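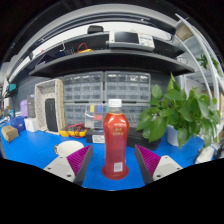 Red bottle, white cap, hand-held gripper.

I went to the Protden open day wanting to be talked out of my bad mood about robots that learn by being shown. I came home on the late bus with the mood mostly intact.

The pitch goes like this. Writing instructions for a robot arm is slow and dear, so you don't. You hold the gripper yourself, do the job by hand with a camera looking down over the fingers, and do it again until there's a pile of recordings. Then the software, which Protden calls Kaseo, works out what you meant. The job that afternoon was a plastic bottle on a bench. Get hold of it, let go of it, next.

Mitiku Birhane was running the bench and he was good company. He told me they had 2858 recordings of that one task. I asked how many people had made them. Two, he said, and he was one of them.
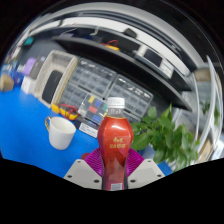 Pads closed on the waist of the bottle, mug to the left.

That bothered me more than he seemed to think it should. If two people with the same habits do a thing nearly three thousand times, what you've got is a very thorough record of their habits. Mitiku goes in low and takes the bottle by the waist. I'd grab it by the cap, or knock it over. Who is teaching it about people like me?

He let me have a go. The gripper is heavier than it looks and my wrist had opinions after 3 tries. I also found I was doing half the work with my eyes and my other hand, steadying myself on the bench, and none of that ends up in a recording of what the fingers did.
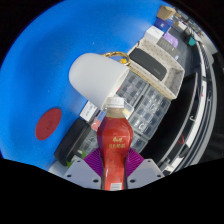 The older version of the kit, Bunel, worked by remote control. You sat at a desk with a pair of handles and drove the arm from there. Mitiku doesn't miss it. You felt nothing through the handles, he said, and a job that took a few seconds by hand could eat a whole minute. I believe him. But at least with Bunel it was the robot's own arm doing the moving, so you knew the arm could reach. A person holding a gripper can lean, twist and shuffle their feet. I asked what happens when the recording has a movement the arm can't make. "We throw those out," he said. How many? He'd have to look it up.

To be fair to them, the bench wasn't tidied up for show. There was a mug on it, and a meter with its leads in a tangle, and a big leafy plant. Mitiku says the clutter is deliberate and that Kaseo has to learn to ignore it. Fine, but has it learned to ignore clutter, or has it learned that particular mug?

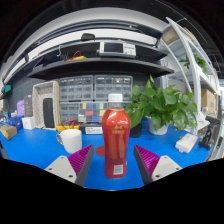 The number they put on the wall was 65 per cent, for a bottle and a bench the system hadn't met before. I've no idea if that's good. As a pair of hands in my kitchen it would be sacked by lunchtime. There was some talk of a second task, called Chala, with lids, and they hope to show it in February.

I said I'd go back for that. I'd like to bring my own bottle, and I've asked Mitiku if I can. He hasn't said no – he said he'd check.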